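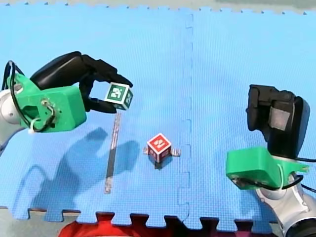

# New floor mats for the play hall in Gusport

The play hall in Gusport has a new floor since 11/23/18. The old carpet is gone, and in its place are blue foam mats that join at the sides like a puzzle. The surface has a fine pattern.

Catarina Abreu, who manages the hall, said that the carpet was difficult to clean and that parents had complained since June. "With the tiles, we can take out one piece and wash it," she said. "We do not need to close the room for this."

The mats were ordered from Bisetier and cost almost 2,000 euros. Lies Groen and two colleagues put them down in one morning. She asks visitors to take off their shoes before they step on the foam and to leave strollers in the corridor.

The hall is open for children up to 12 years. A second room, now with a gray floor only, will get the same mats if there is money left.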